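4. Dividing shared ground: plot layout at the Traltusia site

4.1 Background

Most studies of community gardens look at who joins and why. Less has been written on how the ground itself is split up, though layout decides a good deal of what happens later in the season. A plot that is hard to reach gets watered less. A plot with an unclear edge leads to arguments over whose squash is whose. This section covers the layout used at Traltusia, a former rail yard that now holds two garden fields on either side of a gravel lane.

The east field was laid out first, in long strips running away from the lane. The west field was laid out a season later as a grid. Both fields have the same soil, a sandy loam brought in over the old ballast, and both draw water from the same line. Plots are rented by the season, and most renters keep the same plot from one season to the next.

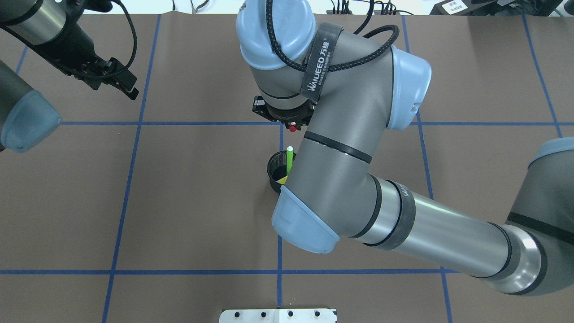
Page last changed: July, section 4 only

Each field is 3,000 square feet, paths included. The strip layout gives up less ground to paths, but a gardener at the far end of a strip has to walk past every other plot in it. In the grid, each plot touches a path on at least one side. Renters in the west field told us they liked this, mostly when they were bringing in compost by wheelbarrow.

Paths in the west field are 30 inches wide. That is wide enough for a wheelbarrow but tight for two people passing. The Boersma garden, a smaller site we visited for comparison, uses narrower paths and asks renters to carry everything in buckets. Its paths were in worse shape by midsummer, with bare soil showing through the wood chips and the plot edges worn down.
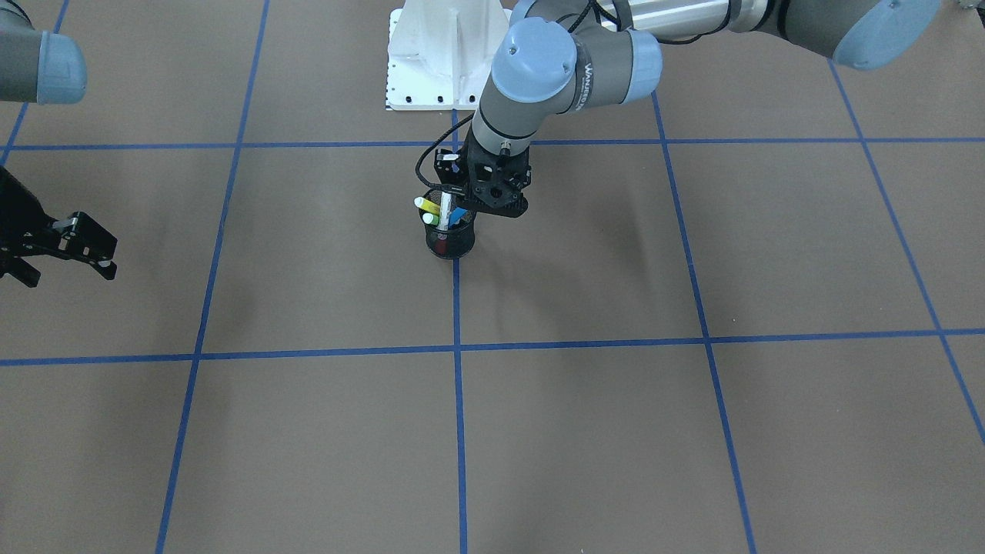

Does a grid layout cost a garden much growing space?
It costs a little, mainly to the cross paths. At Traltusia the loss was small enough that renters did not mention it unless asked, and the plots nearest the lane were filled first in both fields.

4.2 Marking and edges

Edges were marked in different ways over the course of the study. The east field used stakes and twine, which sagged and had to be reset after heavy rain. The west field used flat woven strapping pinned to the soil — the same kind sold for holding down row cover. At Draron, where plots are marked with buried boards, the edges held well but could not be moved when a renter wanted a half plot.

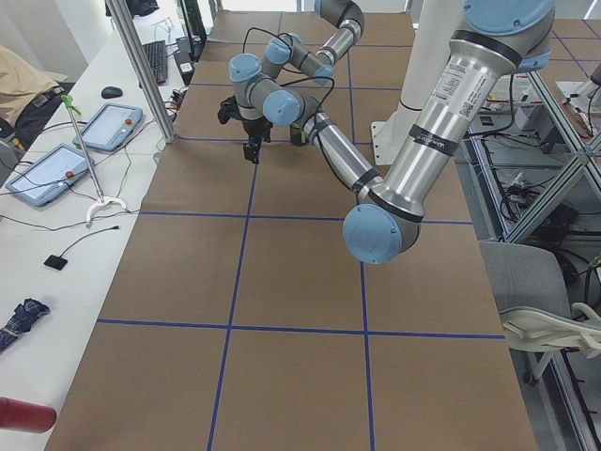 Figure 2. Grid in blue tape on brown cardboard.

Flat markers have one clear drawback in a garden, in that they disappear under mulch and low crops by late summer. They are also easy to set out and easy to read while the ground is bare. Strips of blue tape on brown cardboard, as in Figure 2, show how few lines a grid needs: two run across and two run lengthwise, and the panels between them are already plain to see. The west field was marked on the same principle, with long lines pinned from one side of the field to the other and no separate border around each plot. When a line shifted, every plot along it shifted too, so the lines were checked against fixed posts at the field edge each spring.

Renters were asked to keep tall crops such as corn and pole beans away from the shared lines. Compliance was uneven. Sunflowers were the usual problem, as many of them came up from dropped seed. The Wandora handbook, which the garden adopted partway through the study, leaves such plants to the renter on whose side the stem comes up.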